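Lekell Oilseed Growers, Spring Meeting
Notes by Els Van Acker, 17 March 2024

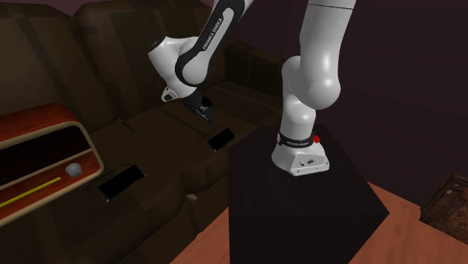
Who came

Alcides Queiroz (chair), Sebastião Queiroz, Rosângela Bragança, Valdir Rangel and me, with cold coffee and the good cookies.

January minutes

Approved, after I fixed my spelling of Skisturov for the second time. Sorry!

Canola contract

Valdir went through the new offer from Skisturov, the crushing plant. They want 426 tons from us this season, up from 400, and they'd pay on delivery (hooray). Sebastião thinks the moisture limit is too tight for anybody farming down by the creek, and I'm with him on that. Rosângela asked who pays the trucking if a load gets turned away, and the contract doesn't say. Valdir will call them and get it in writing before we sign anything.

Seed

We talked for ages about Sampaio, the early variety. Alcides had it on his north field last year and liked the stand, but it shattered badly when the wind got up. Three of us are going to try it anyway on small plots: Rosângela, Sebastião and me. Valdir is sticking with what he knows.

The press

The Grerkon press still leaks at the back seal. Alcides has ordered the part and will put it in himself, with Sebastião holding the flashlight. Please don't book any pressing until you hear from one of them.

Other stuff

Rosângela has two spare seed bins, free to whoever picks them up first. I still have somebody's blue thermos from January.

Next meeting is at Valdir's place, once planting is done. He'll send the date around.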